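Brimness shared kitchenette - progress report, 19/03/2014
To: Maarten Dijkstra
From: Shota Honda

The counter and both shelves are in use, and the coffee corner has acquired snacks at the speed you predicted. Of the 450 granted, 300 is spent. Sem Willems would like the rest to go on lidded jars. I would like it to go on a third shelf - we are still talking.

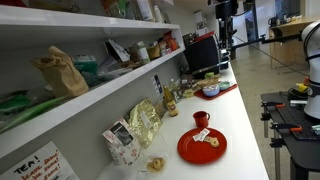
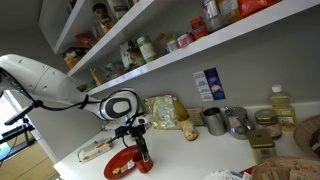
Kitchenette counter, with the red plate and the gold foil package in both views.

Still open: sorting the lower shelf, which filled up before anyone agreed on what it was for. Dalibor Sýkora has drafted a plan with six categories, one of them "other."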